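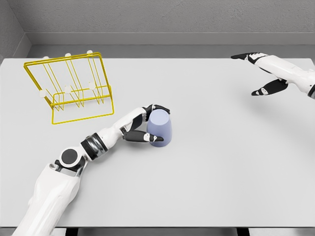
Washing up at the Birdale hall: what changes in October

The kitchen at Birdale hall will have a new hot water heater from October, and the way we wash up after lunches and evening meals is going to change along with it. If you cook, serve or book the hall for a private event, please read this through before your next date.

The old heater was put in when the hall was mostly used for meetings and the odd tea. It holds enough for one full sink and part of a second. The monthly lunch now seats 60, and by the time the dessert bowls come back the water has gone lukewarm and someone is boiling kettles. The new heater has a much bigger tank and sits in the cupboard by the back door, where the folding screens used to be kept. The screens have moved to the stage.

The kitchen will be closed for 4 days while the work is done. The main room and the Brophy Room stay open. Groups that only need tea and coffee can use the urn in the Brophy Room, but there will be no sink on that side, so bring a tub to carry your cups home in. The Irnness walking group and the Rillon quilters have both already moved their lunches back a week.

Two sinks, used the same way every time

When the kitchen reopens, the left sink is for washing and the right sink is for rinsing. At the moment each group does it differently, and at shared events people end up rinsing in dirty water without knowing it. There will be a label over each sink.

Scrape everything into the food bin first. Glasses go in before anything else, then silverware, then plates and bowls, and pans last. Change the wash water when it looks gray or when the suds are gone, whichever comes first. With the old heater we all got into the habit of stretching one sinkful as far as it would go, and there is no need to do that anymore.

The new water will be hotter at the tap than the old. Run some cold in first. Gloves are in the top drawer in two sizes, and if you use the last pair please write it on the list inside the door.

Drying

We would like people to let plates and bowls air-dry where there is time. Towels get damp after the first few plates and then they mostly move water around. At last month's lunch we went through 16 towels, and all of them had to be taken home, washed and brought back. Stand plates on edge with a gap between each one, and turn cups and bowls upside down at a slight tilt so they don't trap water. A dinner plate left standing after a hot rinse is usually ready to put away by the time the tables are folded.

Glasses are still better dried by hand, as the water in Birdale is hard and leaves spots. So are the good serving knives, which have started to rust near the handles. Use the blue-striped towels for glasses and nothing else. The plain ones are for everything else, hands included.

Please don't stack plates in the cupboard while they are wet. Several piles from the spring supper were stuck together when we next took them out, and the shelf liner underneath had to be thrown away.

Evening bookings

Private bookings have until 10 p.m. to be out of the kitchen, as before. If your dishes aren't dry by then, leave them standing on the counter with a note saying which group you are, and the morning users will put them away. This is a change from the current rules, which say everything must be back in the cupboards. Pans, food and trash still have to be dealt with the same night.

The kitchen charge stays at $40 for an evening and covers hot water, dish soap and the use of the oven. It doesn't cover foil, paper towels or coffee.

Missing items

The large ladle, the bread knife with the black handle and one of the two colanders have not been seen since the summer. They may have gone home in somebody's box by mistake — check yours if you helped clear up after the Rillon supper. They can be left in the crate inside the front door at any time.

We also have a glass casserole dish with a blue lid and a cake tin that belong to somebody else. Both are on top of the refrigerator.

Questions about the kitchen closing, or about moving a booking, should go to Ultan Ó Néill. He is at the hall most mornings until noon, and messages left in the bookings folder are picked up the same day.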